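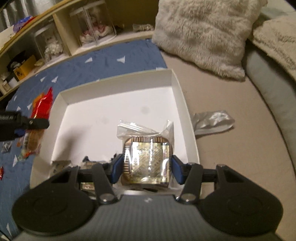

Wumholm, May

4.2 Hand-held demonstrations with flat, fragile parts

Figure 3. Demonstration with the hand-held gripper. The two blue pads hold a flat sensor tile by its left and right sides, over an open white box.

We were delighted by how quickly people took to the hand-held gripper. For the tile task, each demonstrator recorded 43 runs in one sitting, against 30 with the Fivari remote-control station, and most asked to keep going! The task is simple to state: grip one tile by its sides, lift it, and set it down without touching the face. Doing it well takes a light hand, and a light hand is exactly what the Truvum policy has to learn.

Clear plastic and shiny surfaces turned out to be a wonderful stress test. Glare like the white streak across the tile in Figure 3 hides part of the trace pattern, so we kept such views in the training set (38 runs in all) and let the policy see them often. Grip width was logged along with the video. Demonstrators worked at home, on whatever surface they liked, and we gave no rules on tidying up.

Runs in which a tile slipped were labeled and kept. Section 4.3 compares them with the remote-control runs.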